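Zoritz Holiday Lets: listing texts and guest reviews
Data card, third revision (August)
Kept by Raquel Loureiro and Teresa Nogueira
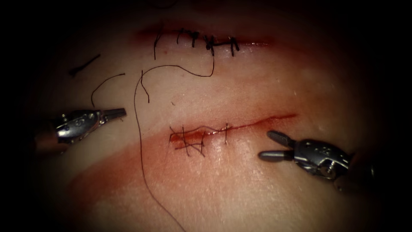 Suture pad with two incisions, the upper one carrying five black stitches; a gripper on either side.

Summary

3,009 short texts about holiday flats, villas and the occasional converted garage, all written in English by people of varying attachment to it. Each record is either a listing (what the owner says) or a review (what the guest found). The gap between the two is the main reason to use the set.

Where the texts come from

Zoritz is a small letting agency with flats in two resorts, Correia and Orer. Correia has the beach. Orer has the view of the beach and a hill. Owners sent their listings to the agency by email, by form and in one case by fax. Reviews came through the Flomier booking page, which asked guests for a few words the day after they left. Owners and guests agreed to their texts being used with names taken out.

What is in a record

id: a number. Gaps are records withdrawn by their authors.
kind: listing or review.
resort: Correia or Orer. Owners on the boundary choose whichever is fashionable that season.
bedrooms: as stated by the owner. A sofa bed counts as a bedroom in some households.
pool: none, shared or private. "Seasonal" was folded into shared.
walk_to_beach: minutes, as claimed in the text. Blank for reviews, where the figure tends to come with adjectives.
text: the thing itself, spelling left alone.
tone: a label from 1 to 5, where 1 is furious and 5 is already asking about next year.

Labelling

Raquel labelled the Correia texts and Teresa the Orer ones, then we swapped a batch to see how far apart we were. Teresa is kinder. A review reading "the shower was an experience" got 4 from her and 2 from me, and after some discussion it stayed at 3. Where we couldn't settle, the lower label stands. Listings all carry 5, owners being very fond of their own flats.

Known problems

The phrase "15 minutes to the beach" turns up in listings for flats at the top of the Orer hill. It may be true going down.

Several owners copied each other's descriptions of the sunset terrace, including two whose terraces face north. We removed exact copies and left the rest.

Reviews lean towards summer. Winter guests either wrote nothing or wrote at length about the heating.

Prices were stripped out. Phone numbers were too, though an owner who spells out his number in words will have slipped past us. Tell us if you find him.

Please don't use the set to work out who stayed where. Don't use it to generate reviews either, as there are enough of those.

Changes

Third revision: fixed the pool field, which had quietly turned every hot tub into a private pool. Merged the two spellings of "en suite" in the search index only.
Second revision: took out a shopping list.

Questions

Write to Raquel at the Zoritz office. Tuesday is changeover day, so expect silence until the keys are back.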